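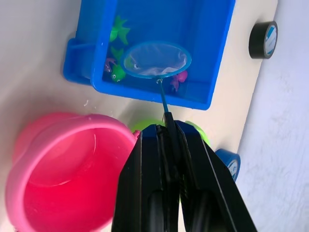 The Toys That Come Back Wet

The Gurnberg toy library lends 600 toys from two rooms over a bakery. Volker Kuhlmann has run it since he retired from the post office. Families pay $38 a year and can keep a toy for two weeks.

Bath and water toys go out most, and they wear out first. Water gets in through a seam, mold follows, and the toy has to go. Kuhlmann now buys solid ones when he can find them. 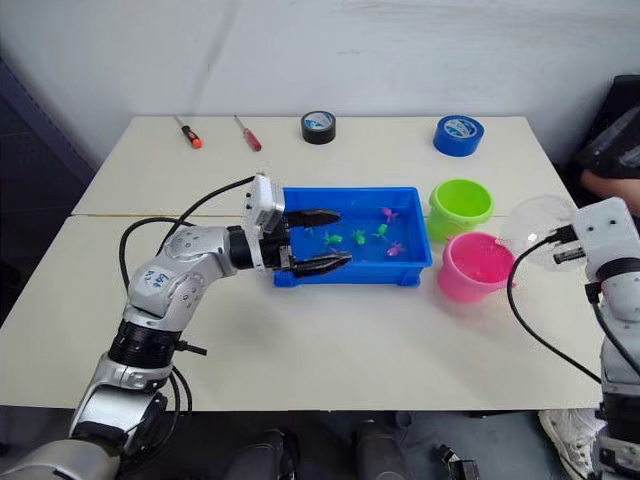
The blue tray on a white tabletop.

Puzzles are the other headache. Last winter 41 came back short a piece. Kuhlmann tapes a note to the lid and lends them anyway, at no charge.
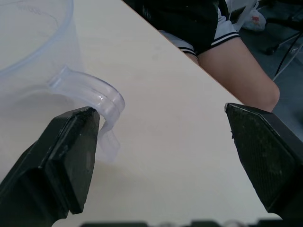

Last updated in December, 2 p.m.

The lease on Trostthorpe Street runs out next summer. Kuhlmann has looked at a former shoe store nearby. It has a sink and a ramp, and the rent is higher.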